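Robot Learning in Practice
Handout 4: Showing a robot what to do, and what it takes away from it
Course tutor: Wilma Kuipers
Lab sessions: Erasto Simiyu
Revised 22 September 2025

Read this before the lab. The slides cover the same ground with more diagrams and fewer complaints.

1. Where we left off

Last time we looked at writing down a task by hand: waypoints, grasp poses, a state machine to glue them together. You will remember how badly the Piltero exercise went once the cup was moved a hand's width to the left. The usual answer to that is to stop writing the task down and start showing it. A person does the job through the robot many times over, the robot's cameras and joints are recorded, and a policy is fitted to the recordings.

It is a fair idea and it does work, within limits that the sales material tends to leave out. Most of this handout is about the limits.

2. Two ways of showing

By hand (kinaesthetic teaching). You take hold of the arm and move it. The motors are slack or nearly so, and the joint angles are logged as you go. It costs little and you feel the contacts yourself. Its weaknesses are plain enough. Your own body gets in front of the cameras, and the arm is being carried by you, so the recorded forces are partly yours. Moving a hand with several fingers this way is miserable. Try it once in the lab and you won't ask again.

By remote control (teleoperation). You stand off to one side and drive the arm with a second arm, a glove, a headset or a pair of hand controllers. The cameras see what the policy will later see. The motors do the work they will have to do later on. What you lose is touch. Most operators in our sessions squeeze too hard for the first hour, and the policy learns the squeeze along with everything else.

You will meet papers which claim that one of these is "natural" and the other is not. Ask natural for whom. Neither is how anybody picks up a cushion.

3. What the wrist camera gets

People new to this tend to judge a demonstration by watching the robot from across the room. The policy has no such view unless you give it one. In many set-ups the most useful stream comes from a small camera at the wrist, and you should look through your recordings from there before you decide they are any good.

Take tidying a sofa, a stock example in household work. From across the room it is a robot, a seat and a cushion, and it looks easy. At the wrist, a good share of the picture can go to the robot itself. Clothing over the forearm folds up and hides part of the seat, and the thumb sits close beside the thing you care about. Pale cushion on pale upholstery gives the model little to go on at the edges, apart from some soft shadow.
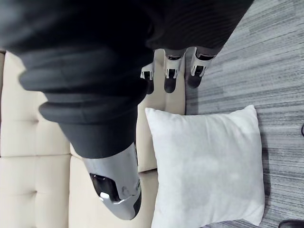 4. What gets learned, and what we say gets learned

A policy trained by copying (behaviour cloning, in the reading) has no notion of a pillow. It has pictures going in and joint targets coming out. If the sleeve was bunched in the same way in every demonstration, the bunching is part of the task as far as the model can tell. Pull the sleeve straight and you have changed the input. Perhaps it won't matter. You don't know until you test it, and plenty of published work doesn't test it.

The same goes for the floor covering, the light, and the operator's habit of pausing before closing the fingers. Pauses are a special nuisance. A model that sees only the current picture can't tell the start of a pause from the end of one, and may sit there for good.

Then there is drift. The operator corrects small errors without thinking, so the recordings hold few examples of being badly wrong. The policy makes a small error, lands somewhere the operator never went, and makes a larger one. Collecting corrections while the policy runs helps a good deal. So does a bit of deliberate sloppiness when recording, though Erasto and I disagree on how much.

5. On numbers

Sistska, the data set we use in the lab, holds 1024 demonstrations. Students find this impressive. Before you do, ask how many rooms, how many operators and how many different cushions. For the part we use the answers are 2, 4 and 7. A thousand recordings of nearly the same reach tell you a great deal about that reach.

Be just as careful with success rates. Who placed the object before each trial? Was a dropped and regrasped item a success? Did someone stop the run by hand, and was that run left out?

6. For the lab

Work in pairs on the Kastbridge bench. Record by hand first, then by remote control, on the same object. Play back the wrist stream with the other views switched off and write down when you first lose sight of the contact. Swap operators halfway through and keep the two sets of files apart.

Bring your notes to the next session along with section 3 of the Robichaud lab guide. It is more cheerful than I am about all this, and you should be ready to say where you think it is right.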